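I moved to Ornville for the bakery. I tell people it was the rent, but I'd eaten one of the rye rolls at Bemel on a weekend visit and I was pretty much packed by Monday lunch in my head.

My new apartment is 364 steps from their door (I've walked it half asleep plenty of times), and they open at six. Get there by ten past and you'll wait behind the bus drivers, who buy in bulk and discuss it at length. The bakers make 200 rye rolls a morning, and in February, when the whole town wants something warm in a coat pocket, they can be gone by seven!

So of course I started baking my own. I bought a sack of flour from the mill out in Hovland, borrowed a starter, and killed it. The second one lived, mostly on top of the fridge, and smelled like a cider barrel. My first loaf could've propped open a barn door. The fifth was bread, though, real bread with a crust that crackled, and I ate half of it standing up with far too much butter.

What I'd been getting wrong was the salt. I'd been throwing it in by the pinch, like my grandmother did, but her pinches were a lot more reliable than mine. Now I weigh it, and I let the dough sit overnight by the coldest window in the place.
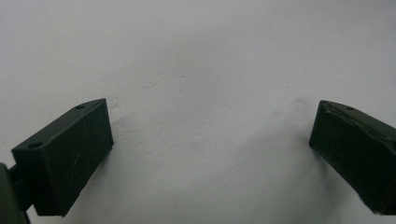
A reader in Trenine wrote to say that the window is fine but I should quit adding flour when the dough gets sticky, and that rye is supposed to cling to your hands like a toddler. I tried it her way last week. It took me ages to get my fingers clean, and the loaf came out softer than any I've made so far. I still went to Bemel for rolls the next morning.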